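Print this release | E-mail this release
Filed under: Company News > Hospitality > Openings & Expansions

Furnetti opens its second small hotel in Virkthorpe, and I get to tell you about it

VIRKTHORPE – I'm Ju-won Bang, and I've been waiting to write this one since April! Our new hotel, the Brophy, is now taking reservations. It has 34 guest rooms, a breakfast room that gets the sun until 10 a.m., and a front desk with a real person behind it all night long.

Some of you will remember the building as the old Holtarer shoe warehouse. It sat locked up for years, and when we first walked through it we had to use flashlights (and good boots). We kept the brick on the street side, the big freight doors and as many of the tall windows as we could save. Everything else is new, including the stairs, which the old ones really, really needed.

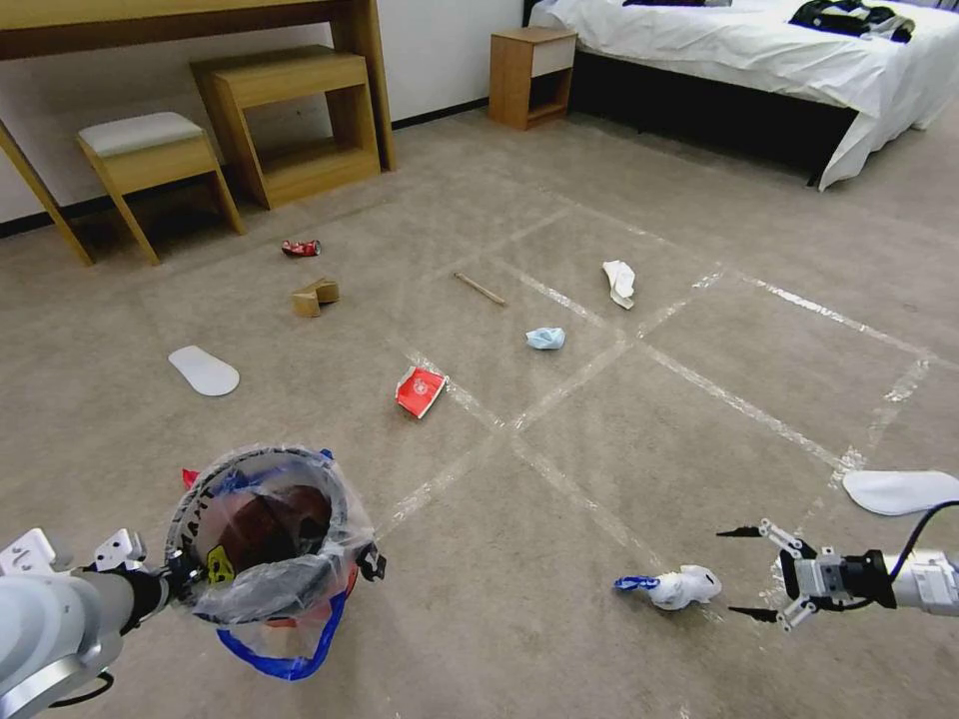
Bedrooms were where we spent the most time arguing, and I mean that in the nicest way. I wanted bare floors, the rest of the team wanted carpet, and I lost. They were right – it's quieter, and it's kinder to your feet at six in the morning. We stayed with a plain beige-gray that doesn't fight with anything else in the room. The same goes for the small stuff, like a round trash bin with a clear liner and a drawstring, so it's quick to change between guests. Add a reading lamp you can reach without sitting up and I'm a happy traveler.

We've also put 1,361 square feet on the ground floor aside for the neighborhood. It's a plain, bright room with folding chairs and a sink, and local groups can book it free on weekday evenings. The Virkthorpe quilting circle has already asked for it twice, and a chess club is next in line.

Breakfast comes with every room. We bake our own rolls, the coffee is strong, and if you have an early train we'll pack you a bag the night before. Just tell the desk by 9 p.m. Kids eat what they like from the counter, and dogs are welcome in the rooms on the garden side.
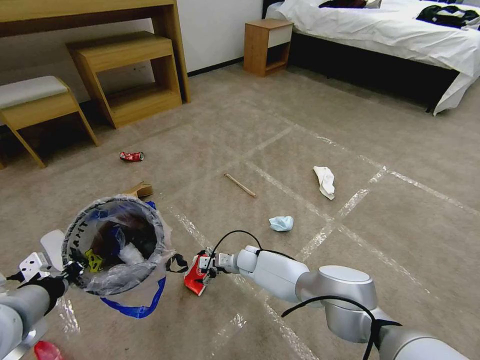
Carpet and a lined wastebasket in the bedroom.

To say thank you to the people who put up with our noise and our trucks, we're giving away 200 free breakfasts to Virkthorpe residents. Stop by the front desk with something that shows your address and we'll hand you a voucher – one per household, please, while they last.

Rooms can be reserved by phone or at the front desk. Checkout is at noon, and yes, that includes weekends.

About Furnetti
Furnetti is a family-run hotel company with 2 hotels, both in Virkthorpe.

Press contact: Ju-won Bang, Furnetti, at the Brophy front desk

Print this release | E-mail this release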